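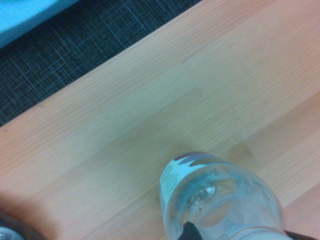

The July meeting of the Brerkcombe Growers' Circle was opened by Gianni Russo, who thanked everyone for coming in the middle of the tomato harvest and was especially pleased to see the Caruso family back with us after their long spring. Apologies were received from Guido Rizzi. Elisa Dal Bello then brought up the matter of spreading out leaf samples, and we agreed that a pale wooden tabletop with a fine, straight grain suits the job very nicely, as spots and mildew are easy to pick out against a light color. The minutes of the last meeting were read and approved with one spelling corrected.

Powdery mildew on squash. Amedeo Caruso reported that of the 43 plants in his east rows, 9 showed white patches on the older leaves. He has been taking off the worst leaves in the morning and watering at the base, and he kindly offered to let anyone walk the rows with him. A good long talk followed about spacing, and Elisa asked whether the Grillemier squash seed might hold up better. Two members will try it next season and tell us how they get on.

Seed and supplies. Arturo Greco has the balance at $2577, with the Dreltex row cover still to be paid for. It was agreed to put off the second roll until October.

Plant clinic. Gianni would like the clinic to run again next summer, and all were in favor. Elisa will write to the library about a room.

Guido's notes on crop rotation were held over.

Minutes taken by Elisa Dal Bello, July 20, 2022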